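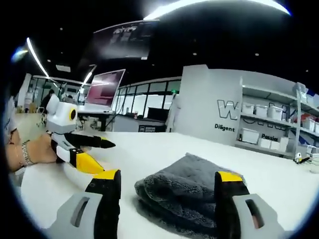 Walter Cárdenas wrote on August 23, 2025:

> Has anyone on the list fixed limescale on a shower screen without replacing the glass? I'm in Latbridge, water straight off the chalk. Vinegar shifts the white film but a grey haze stays behind, worst near the bottom seal. Is that etching, or have I not left it on long enough?

Walter,

Could be either. Wipe a patch with plain water and look at it while wet. If the haze vanishes wet and comes back dry, that doesn't settle it, as both do that. Draw a plastic scraper across it dry instead. Scale drags, etched glass feels smooth or nearly so.

If it drags, use citric acid. I mix 78 g to a litre of warm water, lay kitchen paper on the glass, wet it through and leave it 26 minutes. Keep it off the metal trim and off any natural stone. Rinse, then do it again. Two rounds cleared ours at Pesotside, where the screen had been neglected since before we moved in.

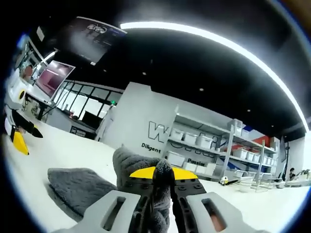 Drying matters more than the acid in the long run. Squeegee first, top to bottom, then go over the edges and the bottom seal with a dry microfibre. No fabric softener when you wash the cloths — it coats the fibres and they smear.

If the scraper runs smooth, the surface has gone and acid won't bring it back. Cerium oxide on a felt pad will take off a very light haze, slowly. Keep the pad wet and the speed low; mine was set to 1150 rpm. I wouldn't try it on coated glass. The Huamán screens have a coating on the inside face only, so check which way yours was fitted.

I can't comment on the Drodis softener you asked about in February. Ours is an older unit and the salt use wouldn't compare.

What is the seal made of, by the way? The clear ones go cloudy by themselves and can look like haze on the glass.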